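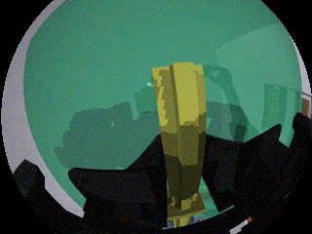

Barış Tuncer
Course handout, Automation and the Workplace
Unit 5: The packing bench at Goneck

Reading for this unit

Students should have read the Istum case file before the Friday seminar. The file is long, and only the sections on staffing and on the simulation trials are needed. The exercise at the end of this handout is to be completed in writing.

1. The case

Goneck is a contract packer of household and garden goods. Until the period covered by the file, its returns line was run entirely by hand. Workers took mixed items from a tote, checked them for damage, turned them the right way round and placed them in trays. The line employed 91 people over two shifts, many of whom had worked there since leaving school.

The firm engaged Reisinger to design an automated cell for the placing stage. Checking was to remain with the existing staff. The control software, named Dradora, was developed first in simulation, and the rendered view at the head of this handout is of that kind. A yellow, faceted object stands almost upright between two black gripper fingers, with a green surface behind it. Students who have only seen finished installations should note how close the viewpoint is to the fingers, and how little of the surroundings it takes in.

2. What the simulation was used for

Reisinger ran 2,051 simulated grasps before any equipment was delivered. A failed grasp in simulation damages nothing and interrupts no one, and the designers were able to try awkward objects early. Tapered shapes received particular attention. On a body with slanting sides, the height at which the fingers close affects how securely it is held.

The trials also had a consequence for the staff. Decisions that a line worker would once have made at the bench were now being made months in advance by people in another building. The file records that the first set of test objects was chosen without asking the packers. When two of them were later invited to look through the list, they pointed out that several common returns were missing, among them anything with a loose cap.

3. Changes to the work

The file describes three changes, which should be kept apart in discussion.

First, the physical load fell. Placing had involved repeated turning of the wrist, and the firm's own health records show fewer complaints after the cell came into use.

Second, the pace of the work was no longer set by the group. Under the old arrangement a team could slow down for a difficult tote and make up the time later. The cell drew items at an even rate, and checkers reported that they felt hurried even when the hourly total had not risen. Management answered by fitting a holding shelf for 1,000 items, and this was received well.

Third, a new post was created. The cell attendant clears stopped grasps, records the object concerned and decides whether it should be added to the simulation. The post was first graded at the same rate as packing. It was regraded in November following a claim by the staff side, who argued that the attendant's records were in effect design work.

4. Points for discussion

Who is in a position to know which objects are difficult to hold, and at what stage should they be consulted?

The firm counted a stopped grasp as a fault of the cell. The attendants tended to treat it as a part of their ordinary duties. Consider what follows from each view for pay, training and the keeping of records.

No packer was dismissed, but vacancies on the line were left unfilled for two years. Students should consider whether this is properly described as a change without job losses.

5. Written exercise

Choose a manual task with which you are familiar. Describe the judgements made by the person doing it, including those that are made without comment. State which of them could be tested in simulation and which would first have to be learned from the worker. Answers should not exceed two pages and should be handed in at the seminar. Late work will be accepted only by prior agreement with the course office.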